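Linen exchange opens again at Furtado house

The linen exchange at Furtado, the shared house for new arrivals in Plenitz, opened again in January after a break of 2 months. Residents can bring sheets, pillow cases and towels which do not fit their beds, and take home others in the right size.

The exchange was started by Sunita Srivastava, who lives on the upper floor. She noticed that many families receive donated bedding, but the sizes are often wrong. "A sheet for a small bed is no use when you have a large one," she said. "Before, people kept it in the cupboard for years."

In the first month 39 households took part and 168 pieces changed owner. Towels were the most popular, and fitted sheets in neutral colours came next. Everything must be washed before it is brought in, and torn pieces go to a sewing group in Iltard, where they are cut for cleaning cloths.

Nkechi Okafor, who looks after the bedrooms, is also showing residents how to make up a large bed alone. Her advice is to start at the headboard corners, then walk around to the foot – and to smooth the creases with the flat hand before the pillows go on.
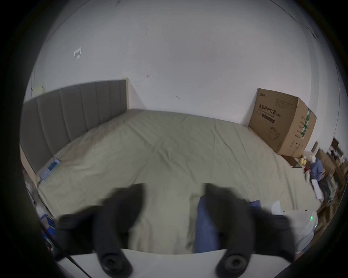
Photo: Furtado house

A khaki-beige fitted sheet on one of the large beds, with the fold lines still showing.

The exchange is open every afternoon from 2 o'clock in the room beside the laundry. Residents of Drerora Street are also welcome. Quilts and mattress covers cannot be accepted at the moment, as there is no shelf deep enough for them.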